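拆机工位翻车记:一次夹爪故障的图集

拖了好久,终于把这一组整理出来了!之前在站里发过几次我们拆旧台式机的日常,评论区总有朋友问:“你们那台机械臂是不是从来不出错啊?”怎么可能。它出过的错,够我单开一个栏目了(所以我真的开了,就叫“翻车存档”,往下翻就能看到)。

这次要讲的是十二月里一件说大不大、说小也不小的事。项目代号 Canden,干的活是把退役的办公台式机拆开,硬盘、内存、电源分开收,能用的再检测,不能用的送去回收。机械臂负责其中的几步,硬盘这一步排在最前面,因为硬盘里有数据,客户那边盯得最紧,少一块都要写说明。夹爪的指垫是从 Biketti 订的,控制程序里管夹持力的那一段是我自己写的,所以出了问题,跑不掉,第一个就得找我,哈哈。

事情发生在晚上快收工的时候。那一批一共 38 台,前面都顺顺当当,我已经在想夜宵吃什么了。轮到第 12 台返工机(之前漏拆了硬盘,又送回来的),手臂下去夹托架,夹住,往外抽,抽到一半,程序突然报“夹持完成”,紧接着又报“夹持丢失”,然后又是“夹持完成”。两个状态来回跳,跳得我眼睛都花了。最要命的是,手臂没有停!按道理状态一冲突就该原地保持,可它照着上一条“完成”的指令接着往上抬,托架歪着挂在指尖上,然后,啪,掉回机箱里去了。

我拍了急停。说实话手有点抖,虽然那会儿手臂速度已经很慢了。

先放一张从手腕那边看过去的,讲硬盘托架的时候对着看比较方便。 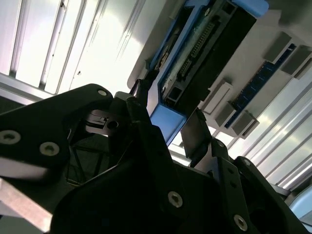

图/文:Guo

蓝色的那个就是硬盘托架,两边的导轨把黑色的驱动器包在里面,一排针脚露在外头。各位看一下它旁边那条内存,还有内存槽两头立着的浅灰色卡扣。托架要是往那个方向砸下去,第一个遭殃的就是它们。我们那次返工机运气算好的,卡扣断了一个,内存没事,硬盘单独拿去做了检测,数据能读,我这口气才松下来。

再说说手指。这种张开的姿势本身没有毛病,毛病出在“我以为夹上了”的判断上。我原来的写法特别偷懒:电流超过阈值 705(控制器里的原始读数,别问单位,问就是历史遗留),就算夹住了。平时夹金属外壳的东西完全够用。可托架是带弹性的,手指一压它往里缩一点,电流冲上去;缩完了回弹,电流又掉下来。阈值正好卡在中间,状态就开始来回跳。

那为什么前面那么多台都没事?我也纳闷了一晚上。后来把记录一条条翻出来比,发现前面那些的读数其实也在抖,只是抖得幅度小,没有跨过那条线。返工机的托架被人手工拔过又插回去,卡得特别紧,抽的时候受力一大,就露馅了。也就是说这个坑一直都在,我天天从坑边上走过去,吹着口哨。

还有一件事得老实交代:指垫已经磨得发亮了。更换记录上写着每夹 2000 次换一对,计数器倒是在走,可我上次重刷程序的时候把它清零了,忘了补回去。这个错跟程序逻辑没关系,纯粹是我懒,备忘贴都没写一张。Biketti 那边的客服很客气,听完沉默了几秒,问我要不要多寄两对备用。要!

顺便回答一下上次留言里的那个问题,夹爪上那些银色的内六角螺丝会不会松。会的。我们现在每天开工前拿扳手过一遍,顺手的事,过完在本子上打个勾。这次出事以后也全部查过了,螺丝都没问题,这个锅它们不背。

接下来这张换到工作台边上的角度,整个工位的样子能看得全一些。

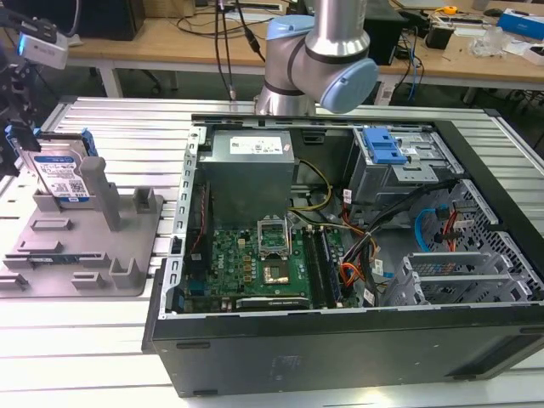
分类:翻车存档 / 夹持与安全

机箱侧放,侧板拆掉,里面朝上,这是我们固定的摆法。左边灰色的是 3D 打印的夹具板,后面立着一块硬盘,蓝色塑料夹子夹在它左上角。夹具板改了好多版,打印机都快被我用出感情了,以后有机会单独写一篇。

我想让大家多看两眼机箱右半边那一大团线。黑的、红的、橙的,从硬盘架那里一路斜着拖到机箱中下部,中间还夹着好几个白色插头。写程序的时候我脑子里的机箱是干干净净的一个盒子,真机箱里全是这种东西!出事之后我们做复盘,讨论最久的反倒是这团线:如果托架没有掉下去,而是钩着线被手臂继续往上提呢?线一绷紧,要么插头被拽下来,要么整个机箱跟着挪位置,那可就不是断一个卡扣的事了。想到这儿我后背发凉,当场就把那一步停用了,隔天才敢重新开。

后来改了这么几处,记在这里,给做类似东西的朋友参考:

判断夹没夹住,不再只看一个瞬间的电流。现在要求读数连续稳定一小段时间,同时手指的开口宽度也得落在托架该有的范围里,两个条件都满足才算数。

状态一旦冲突,手臂原地保持,不抬、不松、不回零,等人来看。以前的程序默认“有疑问就回安全位”,听着挺稳妥吧?可手里夹着东西的时候,回安全位这个动作本身就不安全。

抽托架改成先轻轻提一点点,停一下,看受力。受力不对就原样放回去,把这台标成“人工处理”,让手臂去拆下一台。我宁可多几台要人来拆的。

指垫计数单独存一份,刷程序不会动到它。另外用 Birnier 的小标签机打了个日期贴在工具柜上,土办法,管用。

急停的位置也挪了。原来那个按钮放在工作台另一头,那天晚上我是探着身子去够的,探身的方向还正好冲着手臂。这个细节我自己都没意识到,是同事复盘的时候指出来的,脸红。现在按钮在站位的右手边,胳膊一伸就能拍到,人不用往前凑。

改完以后我把那台返工机请了回来,托架重新插紧,故意插得很死,让手臂再来一遍。它提了一下,停住,放回去,标了“人工处理”。我站在旁边居然有点感动(是的,对着一条报警信息感动)。然后我自己拿手去拔,拔了半天,指甲劈了。

还没解决的也有:那团线到现在还是靠人先拨到一边再开工,拨得好不好全看当天谁值班。想过加一个压线的小挡板,打印了一个,太高,会碰到手腕。第二版正在画,画好了发在这个栏目里。谁家工位上有对付乱线的好办法,留言区见,我真的会一条条看!

下一篇翻车存档预告:手臂把一颗螺丝送进了电源的散热孔。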